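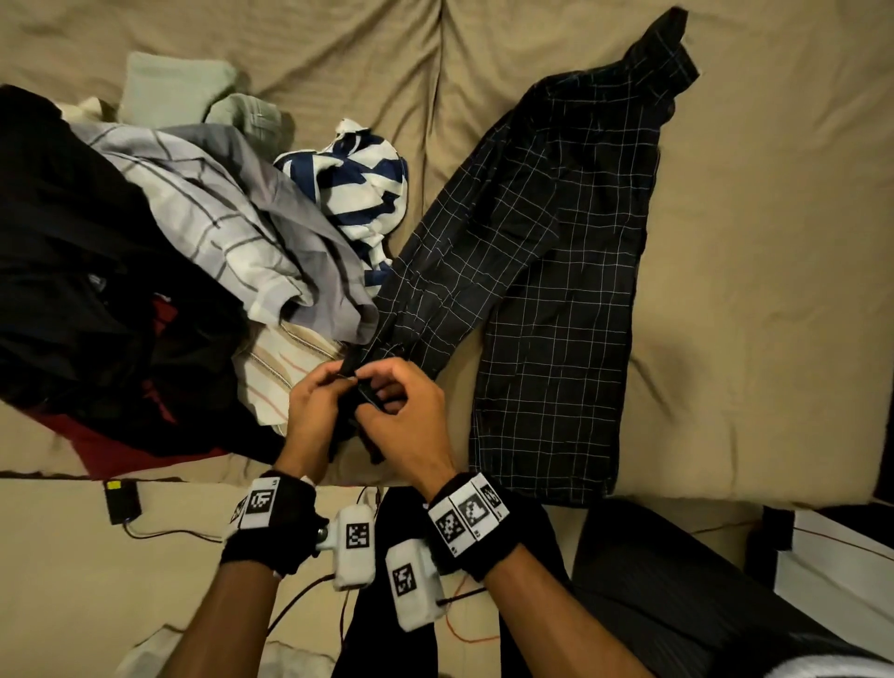

Session 3: Beans, and Why Yours Are Still Hard

Filed under: Evening Classes > Kitchen Basics > Handouts
Print this page | E-mail to a friend

Grenbridge Evening Kitchen
Notes by Domnica Gavrilă

Last time was rice, and most of you forgave me by the end. Tonight is dried beans. Bring a container with a lid that fits. A bowl covered with foil is how the bus seat got ruined in September, and the bus company has my phone number now.

1. Buying

A dried bean looks the same at six months and at six years, and that is most of the problem. Old beans can simmer all afternoon and still rattle. Buy from a store that sells a lot of them, and write the month on the bag when you get home. If you found yours behind the flour and can't remember buying them, use them to weigh down pie crust.

We will cook two kinds in class:
- Berge, the small white one. Thin skin, cooks fast, falls apart if you look away.
- Verine, the speckled one. Loses its speckles in the pot. Everyone is sad about this the first time.

2. Soaking

Overnight, cold water, plenty of it. They swell to more than double, so use a bigger bowl than you think and then the next one up. Add salt to the soaking water, a tablespoon per pound. Some of you were raised to believe that salt makes beans tough. So was I. We'll cook one pot each way and you can argue with the pots.

Forgot to soak? Boil them two minutes, turn off the heat, lid on, leave for an hour. Or skip it altogether and cook them longer. Lentils don't need any of this and are a bit smug about it.

Red kidney beans are the exception. Soak at least five hours, throw out that water, then boil hard in fresh water for ten full minutes before you turn it down. Raw ones contain something that will make you very sick, and a slow cooker on low doesn't get hot enough to fix it. This is the only part of the handout I will test you on.

3. Cooking

Fresh water, two inches over the beans. Half an onion, a bay leaf, a glug of olive oil. Bring to a boil, then down to where a bubble comes up now and then - a lazy pot, in other words. A rolling boil (kidney beans and their ten minutes aside) bursts the skins and gives you soup.

Tomatoes, vinegar, lemon: at the end. Acid keeps the skins firm. If your chili beans have been stubborn for years, go and look at when the can of tomatoes went in.

Hard water does the same thing. A pinch of baking soda helps. More than a pinch tastes like soap.

4. Testing

Eat five. Eating one tells you about one. They should be creamy all the way through, no chalk in the middle.

5. Cooling and keeping

Leave them in their liquid, or the skins split and curl. Into the fridge within two hours. Good for four days, or months in the freezer, liquid and all. Label them. A frozen tub of Verine looks exactly like a frozen tub of gravy, and I have served it as such.

Homework

Cook one pound at home, any kind. Write down how long they soaked, when the salt went in, and when they were done. The pot at home doesn't have to be fancy. Mine is a dented Grundo with a handle from something else.

Next session: eggs. Class is in Room 11, same door, push hard.

This site uses cookies to remember your preferences. By continuing to browse you agree to our cookie policy. OK | Learn more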